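4. Operating Rules for the Shared Tabletop Cell

This section sets out the rules we followed while recording manipulation trials at the Gima bench, and the reasons for those that changed during the project. Most of the rules are simple. We report them in full because small differences in bench practice turned out to account for a large share of the trials we had to discard, and because papers on tabletop manipulation seldom say how the table itself was run.

4.1 Scope

The rules cover a bench with two arms fixed to the same table, a shared work surface, and operators who come within reach of the arms between trials. They do not replace the risk assessment for the installation, which was done separately and which takes priority wherever the two overlap. They also do not cover maintenance, tool changes, or any work done with covers removed. For those tasks the arms are shut down and the room's general lockout procedure applies.

We use three terms throughout. A trial is a single attempt at a single task, from the moment the operator releases the arm to run until it stops. A session is a run of trials by the same operator without a change to the surface. A reset is everything done by hand between two trials in the same session.

4.2 Surface and grid

The work surface is a sheet of kraft paper marked off with blue painter's tape. Tape was chosen over printed lines so that a damaged line could be replaced without changing the sheet. The cells serve as placement targets for the objects and as a shared language for operators, who write cell labels in the log instead of estimating distances by eye. The labels appear only in the log and are not written on the paper.

The surface rules are as follows. The sheet is laid before the arms are powered. A line that has lifted is pressed down or replaced before the next trial, and the replacement is logged. Creases are allowed as long as a flat object placed on them does not rock. Scuffs are allowed. A tear of any length ends the session, and the sheet is replaced.

The last rule was not in our first draft. Early on we allowed tears to be patched from above with the same tape. The patches were mistaken for grid lines in the image processing step, and a group of trials had to be relabeled by hand. Patching is now forbidden.

Grid cells are laid out in the table's coordinates, so they do not look square to the camera. The conversion between the two is computed from the tape crossings at the start of each session. If any crossing used in the fit is covered by an arm in its rest position, the operator picks another one and notes the change.

4.3 Objects

Only one task object is on the grid at a time unless the task definition calls for more. The object is placed by hand in the cell given by the Veva scheduler, with the arm stopped, and the operator's hands leave the taped area before the arm is released. Flat and shallow objects get special attention. They offer little height to grasp, the fingers come close to the surface, and an error of a few millimeters in the table height is enough to press the gripper into the paper. For these objects the approach height is checked at the start of the session with a slow descent, and the operator keeps the stop button within reach for the entire descent.
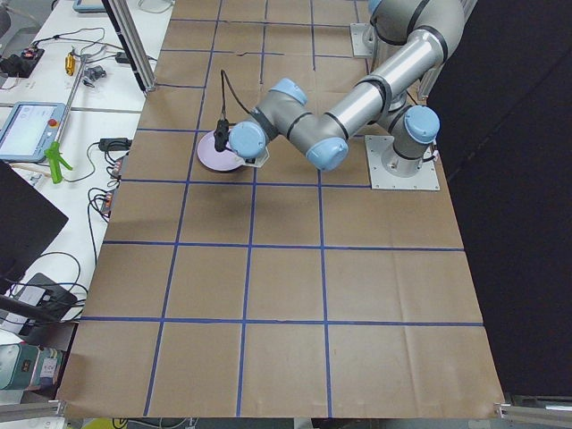
Figure 4. The two-arm bench at Gima, with the gripper of one arm over a round pink disc on the taped grid.

Does a reduced speed limit remove the need to keep hands out of the grid area?

Reduced speed lowers the energy of a contact but leaves the risk of pinching between the gripper and the table, so hands stay outside the taped area whenever an arm is released to run. The same holds in hand-guided mode for anyone other than the person guiding the arm.

We phrase it this strictly because the question came up in nearly every training session. Operators with experience on larger machines tend to treat a small arm at low speed as harmless, and the bench encourages that habit. The table is at a comfortable height, the objects are light, and it is tempting to nudge one that has slipped over a line. A nudge during a trial also spoils the recording. The rule therefore protects the data as well as the operator, and we found that the second reason was often the one people remembered.

4.4 Two arms on one table

Both arms are treated as live whenever either one is powered, even if the task uses only one. The arm that is not in use is sent to its rest position by command and is not pushed there by hand. Its program is then unloaded. Unloading adds a short delay at the start of a session, and two operators asked us to drop the step. We kept it. During the pilot phase a stale program was started on the wrong arm, and although nothing was touched, the operator had assumed the arm could not move.

The grid is divided into two zones and a shared strip. Each arm may enter its own zone at the normal trial speed. Entry into the shared strip requires a token held by the Urquijo coordination layer, and only one arm can hold the token. If the token is lost for any reason, both arms stop where they are. They do not return to rest on their own, because an automatic return after a fault can cross the place where a person is about to reach. The operator looks at the table first, then moves each arm separately.

Any change to a mounting plate, even the tightening of one bolt, is followed by a new table calibration for that arm. Without it the session is not used.

4.5 Pendant, stop, and cables

The pendant stays on the bench within the operator's reach and is never set down on the grid. Nothing is placed on top of it or over its stop button. The stop is tested at the start of every session with the arm moving slowly, and the test is logged along with the time. A session with no logged test is excluded from the dataset even if all its trials look normal. This rule cost us five sessions in the first month and none after that.

Cables were the least tidy part of the setup and the hardest to write rules for. A research bench collects adapters and small modules as the work goes on, and a rule that calls for a clean desk will be ignored. We settled on a narrower one. Cables may run across the desk beside the grid, but they may not cross the outer tape lines, and they may not hang where a walking person can catch them. The cable at the gripper is the one exception to the first part, as it has to travel with the arm. It needs enough slack for full wrist rotation, and its loop is checked at both ends of the wrist's range before the first trial. If the loop touches the paper at any point during the check, it is tied again.

4.6 Resets

The reset has a fixed order: stop the arm, confirm the stopped state on the pendant, reach in, place the object, withdraw, call "clear" aloud, release. The spoken call is used even when the operator is alone. We considered dropping it for solo sessions and decided that a habit with exceptions would be harder to keep -- people moved between solo and paired work several times a day.

Operators may not reset the bench with the arm paused in the middle of a trial. A paused arm can resume from a queued command, and the pause state on our controllers looks much like the stopped state at a glance. We changed the wording on the status screen to make the two easier to tell apart, but the rule stands.

4.7 Logging and exclusions

The Grolora log keeps one line per trial, with the object, the start cell, the arm, the outcome, and a free text field. The outcome is entered before the next reset begins. Operators are asked to use the free text field for anything they would mention to a colleague, including things that seem unimportant. Lifted tape, a shifted curtain, and a reflection on the object have all explained failures that the robot data alone did not.

In all, 2,330 trials were kept under the rules given here. A trial was excluded if the hand was inside the taped area after release, if the crossing fit had not been computed for the session, or if the outcome had been entered late. Task failure was never a reason for exclusion. A grasp that missed was kept and labeled as a miss, and the same went for objects that were dropped or pushed out of the starting cell.

Exclusions were decided by a person who had not run the session. Where that person and the operator disagreed, the trial was left out, and both opinions were stored with the raw recording.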